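自作PC・パーツ雑談掲示板 > 過去ログ > スレッド表示

中古デスクトップのメモリ、足すべきか本体ごと替えるべきか

1 投稿者:hiyori_s
はじめまして。佐々木といいます。
実家の店で使っている事務用デスクトップの調子が悪く、相談させてください。帳簿ソフトとブラウザしか使っていませんが、タブを開くとすぐ固まります。起動してから使えるようになるまで、コーヒーを淹れて戻ってきてもまだ待つくらいです。
メモリを足せば済むのか、本体を買い替えたほうがいいのか迷っています。予算は3万円台の前半までです。OSは入れ替えたくありません。帳簿ソフトの引っ越しが面倒だからです。

2 投稿者:ニスリン
今のメモリの容量と、ストレージがHDDかSSDかを書いてください。それがないと答えようがないです。
タスクマネージャーの「パフォーマンス」で両方見られます。

3 投稿者:hiyori_s
見てきました。メモリは4GB、ディスクのところにはHDDと出ています。
ディスクの使用率は起動後しばらく100%のままでした。

4 投稿者:ニスリン
それならメモリより先にSSDです。
4GBも足りませんが、足りない分をHDDに書きに行くので余計に遅くなっています。両方替えるのが理想で、片方だけならSSDを勧めます。

5 投稿者:mnasr
反対です。4GBのままSSDにしても、ブラウザを開けばまた詰まります。
中古のメモリは安いのだから、先に8GBにして様子を見るのが筋でしょう。SSDへの移行はクローンで失敗する人が多い。帳簿が入っている機械で最初にやることではないと思います。

6 投稿者:ニスリン
>>5
クローンの前にバックアップを取ればいい話です。HDDがどれだけ古いかもわからないのに、そのまま使い続けるほうが帳簿にとっては危ないですよ。

7 投稿者:mnasr
>>6
バックアップを先に、というのは同意します。順番の話をしているだけです。

8 投稿者:lama_z
横から失礼します。
まずHDDの健康状態を見てください。SMARTを読むフリーのソフトでわかります。代替処理済みセクタが増えているようならSSDが先、問題なければどちらからでもいいと思います。
それとメモリは規格を間違えて買う人がとても多いです。DDR3とDDR4は切り欠きの位置が違うので挿さりません。ノート用を買ってしまう人もいます。

9 投稿者:hiyori_s
SMARTを見ました。「注意」と出ました。代替処理済みのセクタ数の行が黄色です。
使用時間の欄は桁が大きくて、ちょっと怖いです。

10 投稿者:mnasr
注意が出ているなら話が変わります。SSDを先にしてください。5は撤回します。

11 投稿者:lama_z
今日のうちに帳簿のデータだけでもUSBメモリか外付けに写しておいてください。丸ごとのクローンはそのあとで構いません。

12 投稿者:ニスリン
帳簿ソフトによっては、フォルダをコピーしただけだと復元できないものがあります。ソフトの中にバックアップのメニューがあるはずなので、そちらから書き出してください。

13 投稿者:hiyori_s
ソフトのメニューから書き出して、USBメモリ二本に入れました。一本は父の机、もう一本は私が持って帰ります。
次にケースを開けてみようと思います。ネジは手で回せるタイプでした。開ける前にすることはありますか。

14 投稿者:guðlaug
電源ケーブルを抜いて、そのあと電源ボタンを何秒か押す。これだけは必ず。
金属の部分に触って静電気を逃がす。セーターは脱ぐ。
掃除機は使わないこと。ほこりはエアダスターで飛ばし、ファンは指で押さえて回らないようにする。

15 投稿者:ニスリン
元の配線を携帯で撮っておくと戻すときに楽です。

16 投稿者:lama_z
一枚目の黒くて長いのがメモリスロットで、両端の白いのが留め具です。SATAは左のほうにある青と黒の口です。
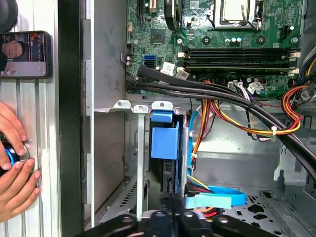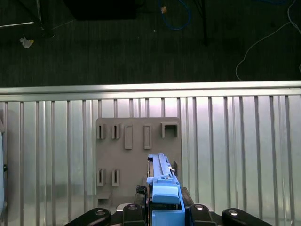
カテゴリ:メモリ・ストレージ増設

17 投稿者:hiyori_s
ありがとうございます。留め具が白いので見つけやすそうです。
青い口と黒い口があるのは、何か違うのでしょうか。

18 投稿者:mnasr
基板によります。色で速度を分けているメーカーもあれば、番号の区別だけのメーカーもあります。取扱説明書の型番のページを見るのが確実です。
わからなければ、今HDDが挿さっている口にそのままSSDを挿せば起動の順番も変わりにくいです。

19 投稿者:guðlaug
速度が違う板で遅いほうに挿しても、HDDからなら体感は十分変わる。気にしすぎなくていい。

20 投稿者:ニスリン
>>19
それは同意ですが、せっかく開けるなら速いほうに挿すべきでしょう。あとから挿し直すのは二度手間です。

21 投稿者:guðlaug
起動しなくなって慌てるほうが手間だ。初めての人には今の口を勧める。

22 投稿者:hiyori_s
今日は今の口のままにします。
開けたらメモリは4GBが一枚で、スロットが一つ空いていました。シールにPC3-12800Uとあります。これがDDR3ということで合っていますか。

23 投稿者:lama_z
合っています。末尾のUがデスクトップ用です。ノート用ならSになります。
同じPC3-12800Uの4GBを一枚足すのが安上がりです。中古だと700円で出ている店もあります。PC3L-12800Uでもたいてい動きますが、混ぜるのが心配なら同じ表記で揃えてください。

24 投稿者:mnasr
700円は送料抜きの値段でしょう。通販なら送料のほうが高くつくこともあるので、近くに中古店があるなら持って行って見せるのが早いです。相性で動かなかったときに返品できるかも聞いておくこと。

25 投稿者:hiyori_s
駅前のダルウィーシュ(Darwish)という中古店が近いです。電話したら、相性保証は料金に200円足せば付くそうです。

26 投稿者:mnasr
それは付けましょう。

27 投稿者:通りすがり
そもそもDDR3の世代に金をかけるのはどうなんですか。3万円台まで出せるなら、中古の整備品でもっと新しいのが買えます。OSのサポートのことも考えたほうがいい。

28 投稿者:ニスリン
>>27
OSの件はその通りです。ただ帳簿ソフトの引っ越しを避けたいと最初に書いてあります。SSDは次の本体に持って行けるので、無駄になるのはメモリ代だけです。

29 投稿者:通りすがり
数年後に同じ相談が立つだけだと思いますけどね。引っ越しはいつかやるんですから。

30 投稿者:lama_z
どちらも間違いではないです。決算の時期を外して引っ越す、それまでSSDでつなぐ、でいいのでは。

31 投稿者:hiyori_s
父と話して、当面はSSDとメモリでつなぎ、決算が終わってから本体を考えることにしました。
SSDは240GBくらいのもので足りますか。今使っているのは35GBほどです。

32 投稿者:ニスリン
足ります。ただクローンのとき、元のHDDのパーティションがSSDより大きいと、そのままでは入らないソフトがあります。縮小してくれるソフトを選んでください。

33 投稿者:mnasr
SSDを買うときにUSB接続の変換ケーブルも一緒に。これがないとクローンができません。
あと、クローンが終わってもHDDは消さずに、しばらく引き出しに入れておくこと。

34 投稿者:hiyori_s
2026-10-24
作業が終わったので報告します。
クローンは途中で一度エラーになりました。32で言われた縮小の設定を忘れていたのが原因で、やり直したら通りました。
メモリは硬くて怖かったですが、両端を押したら留め具が戻る音がしました。容量は8GBと表示されています。
起動から帳簿ソフトが開くまで30秒でした。HDDは日付を書いて引き出しに入れました。

35 投稿者:guðlaug
留め具が両方とも起きているか、もう一度見ておくといい。片側だけ浮いていて後から落ちることがある。

36 投稿者:hiyori_s
見ました。両方起きています。

37 投稿者:lama_z
お疲れさまでした。帳簿の書き出しは月に一度でいいので続けてください。

38 投稿者:通りすがり
OSのサポート期限は調べておいてくださいよ。ネットにつなぐ機械なんだから。

39 投稿者:hiyori_s
はい、期限は父のカレンダーに書いておきます。本体を選ぶときにまたスレッドを立てます。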